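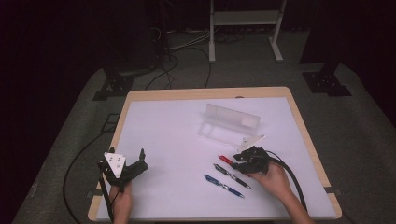

*Protokoll: Ilídio Paiva, Schriftführer. Durchgesehen von Arnaldo Barros. Fassung vom 31. Dezember 2023.*

**Chorgemeinschaft Calado, Niederschrift der Jahresversammlung**

Arnaldo hat uns wie immer zuerst einmal ankommen lassen, mit Tee und den restlichen Zimtsternen, und erst dann die Versammlung eröffnet. Er begrüßte alle, die trotz der Feiertage den Weg in den Saal gefunden haben, ganz besonders die neuen Stimmen im Alt, die zum ersten Mal bei einer Jahresversammlung dabei waren und sich tapfer bis zum Ende gehalten haben. Anwesend waren 21 stimmberechtigte Mitglieder, womit wir beschlussfähig sind. Entschuldigt haben sich der halbe zweite Bass (Skiurlaub, gemeinsam, man gönnt es ihnen) und unsere Pianistin, die herzliche Grüße ausrichten ließ.

Die Tagesordnung wurde ohne Änderung angenommen. Zur Niederschrift vom Vorjahr gab es einen einzigen Einwand: Das Stück, das wir damals als Zugabe gesungen haben, war das Abendlied und nicht das Wiegenlied. Ich habe das gern berichtigt und bitte um Nachsicht, ich stand ganz hinten und hatte die falsche Mappe.

## 1. Rückblick auf das Jahr

Arnaldo sprach frei und ausführlich, und ich gebe hier nur wieder, was ich mitschreiben konnte. Das Sommerkonzert im Vileck-Saal war gut besucht, wir haben 174 Karten verkauft, so viele wie noch nie, und hätten wohl noch mehr verkaufen können, wenn die Plakate früher gehangen hätten. Die Akustik dort ist freundlich zu den Männern und etwas streng mit dem Sopran, darüber wurde anschließend eine ganze Weile gesprochen. Mehrere Sopranistinnen wünschen sich beim nächsten Mal eine Aufstellung weiter vorn, am besten auf dem Podest, und Arnaldo hat versprochen, das bei der Stellprobe auszuprobieren.

Das Chorwochenende im September fand wieder im Haus Carlow statt. Das Essen wurde sehr gelobt, die Betten weniger. Am Samstagabend haben wir am Kamin Volkslieder gesungen, ohne Noten, und es waren sich alle einig, dass der Chor selten so schön geklungen hat wie bei diesen paar Strophen, bei denen niemand auf den Einsatz gewartet hat. Es kam die Anregung, so etwas auch einmal im Konzert zu wagen, vielleicht als Einstieg in den zweiten Teil, im Gehen von den Seiten her. Arnaldo fand die Idee reizvoll und möchte sie mit in die Planung nehmen.

Gedacht haben wir auch an die Ausgeschiedenen, die uns durch Umzug verlassen haben. Eine Karte ging herum und wurde von allen unterschrieben.

## 2. Kasse

Der Kassenbericht lag auf den Plätzen aus. Nach Abzug der Saalmiete und des Honorars für die Instrumentalisten ist ein Überschuss von 1.000 Euro geblieben, worüber sich alle sehr gefreut haben. Es gab Rückfragen zu den Kopierkosten, die wieder gestiegen sind. Ich habe dazu erklärt, dass die Messe in einer Leihausgabe kam und wir die Einführungstexte für das Publikum selbst gedruckt haben. Beides fällt im nächsten Jahr weg.

Die Kasse wurde geprüft und für richtig befunden. Der Vorstand wurde auf Antrag aus der Versammlung entlastet, bei Enthaltung der Betroffenen.

## 3. Mitgliedsbeitrag

Der Vorschlag, den Beitrag um 6 Euro im Jahr anzuheben, hat uns länger beschäftigt, als man bei einem solchen Betrag denken möchte. Dafür sprach, dass die Stimmbildung, die im Herbst so gut angenommen wurde, weitergehen soll und bezahlt werden muss. Dagegen wurde vorgebracht, dass gerade die jüngeren Mitglieder in der Ausbildung auf jeden Posten achten müssen. Nach einigem Hin und Her, das übrigens in sehr freundlichem Ton geführt wurde, haben wir uns auf Folgendes geeinigt:

**Beschluss:** Der Beitrag wird wie vorgeschlagen erhöht. Wer in Ausbildung ist, zahlt weiter den bisherigen Satz. Der Beschluss fiel mit großer Mehrheit bei zwei Gegenstimmen.

## 4. Programm für das kommende Jahr

Arnaldo stellte zwei Möglichkeiten vor und sang, was ich besonders erwähnen möchte, aus beiden auch gleich etwas an. Die erste wäre ein reines A-cappella-Programm mit Liedern vom Wasser, also Fischerlieder, Madrigale, dazu ein paar portugiesische Sätze, die er aus seiner Jugend mitgebracht und für uns eingerichtet hat. Die zweite wäre die kleine Kantate von Caretti, die wir vor Jahren einmal angefangen und dann wegen der hohen Tenorlage wieder beiseitegelegt haben.

Die Tenöre zeigten sich zuversichtlich. Der Rest des Chores zeigte sich etwas weniger zuversichtlich, was die Tenöre betrifft, aber es wurde viel gelacht. In der Abstimmung lagen die Wasserlieder klar vorn. Die Kantate bleibt auf der Wunschliste, und Arnaldo will den Schlusschoral daraus schon einmal als Einsingstück verwenden, damit wir uns daran gewöhnen.

Zur Aussprache im Portugiesischen biete ich gern vor den Proben eine Viertelstunde an. Wer mag, kommt einfach früher. Die Nasale sind halb so schlimm, und wir haben ja Zeit.

## 5. Probenbetrieb

Mehrere Mitglieder baten darum, den Probenplan früher zu bekommen, möglichst für das ganze Halbjahr. Das ist zugesagt. Abmeldungen bitte weiterhin bei den Stimmführern und bitte nicht erst auf dem Parkplatz.

Die Pause bleibt, wie sie ist. Ein Antrag, sie um fünf Minuten zu verlängern, wurde zurückgezogen, nachdem Arnaldo darauf hingewiesen hatte, dass sie das in der Praxis längst sei.

Die Notenmappen der Ausgeschiedenen fehlen zum Teil noch. Wer zu Hause etwas findet, das einem anderen gehört (erfahrungsgemäß liegt es unter dem Klavier oder im Auto), bringt es bitte zur ersten Probe mit.

## 6. Wahlen

Arnaldo Barros wurde als Chorleiter und Vorsitzender bestätigt, einstimmig und mit einem langen Applaus, der ihn sichtlich verlegen gemacht hat. Ilídio Paiva, also meine Wenigkeit, bleibt Schriftführer und führt auch die Kasse weiter, bis sich jemand findet. Ich mache beides gern, würde mich von der Kasse aber auch gern trennen. Die Stimmführer bleiben im Amt, nur im Alt wird noch gesucht.

## 7. Verschiedenes

Für das Frühlingssingen im Pflegeheim werden noch Fahrgemeinschaften gebraucht. Eine Liste hängt neben der Garderobe.

Die Frage nach einheitlichen Schals kam wieder auf. Bordeaux oder Dunkelblau, die Lager sind unverändert. Wir vertagen das auf die zweite Probe im neuen Jahr und bitten beide Seiten, Stoffmuster mitzubringen.

Aus dem Sopran kam noch der schöne Vorschlag, bei den Konzerten wieder Kuchen zu verkaufen, wie es früher üblich war. Rezepte und Zusagen bitte an mich.

Zum Abschluss haben wir im Stehen den Kanon gesungen, dreimal durch, beim dritten Mal auch mit gemeinsamem Schluss. Arnaldo dankte allen für das Jahr und wünschte einen guten Rutsch.

Ergänzungen und Berichtigungen zu dieser Niederschrift bitte bis zur ersten Probe an mich, gern auch auf einem Zettel.

Ilídio Paiva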